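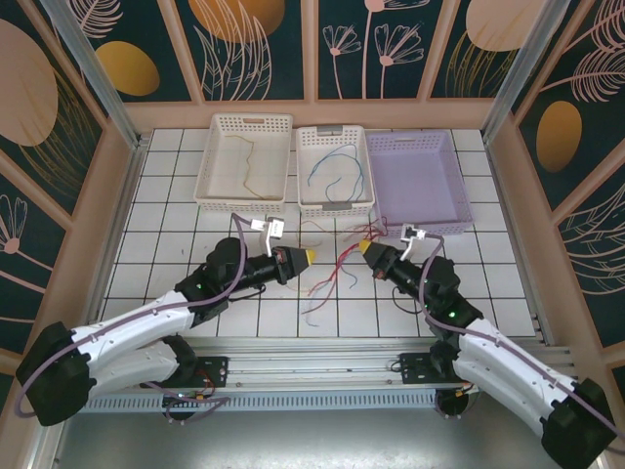 Issue 2

Skadley Tape Sessions: README

Welcome! You've got the data card for the Skadley Tape Sessions, a collection of 147 short improvised recordings for prepared piano, contact microphones and no-input mixer. Nicanor Bermúdez played every note (and every squeal), and Bleddyn Lewis ran the tape machines in the back room at Uvville. We love these recordings and we're thrilled to finally have them out in the open!

What you get

Each session is one stereo WAV file with a matching text file. The text file lists the instrument setup, the tape speed, the room and whatever Bleddyn scribbled on the box. His notes are short but wonderful - "piano lid down, radiator joining in" is a favorite of mine.

File names start with the reel letter, then the take number. Takes ending in x are false starts. Please don't skip them! Reel C has one that falls apart after a few seconds of the most gorgeous hum.

What changed in this issue

Left and right were swapped on all of reel D in the first issue, and they're now fixed. We also put back the long Oltmanns duet, which had lost its ending, and the Trisano pieces have their own folder (they were mixed in with reel B before, sorry about that).

Sound quality

Everything was transferred flat, with no noise reduction. Tape hiss is part of the deal. 70 of the takes have clipping on the loudest hits, and they're marked "hot" in the text files. Watch your headphones on reel A - the feedback comes in with no warning at all.

Using the recordings

Sample them, cut them up, play them backwards, train your ears on them. Just credit Nicanor and Bleddyn by name and mention the Skadley sessions. If you press a physical release of more than 500 copies, write to us first.

Known gaps

Reel F has no box notes, and we're still missing the date for two of the Trisano takes. Bleddyn is going through his old notebooks, so those may show up in April.

Last updated Mar 17, 2024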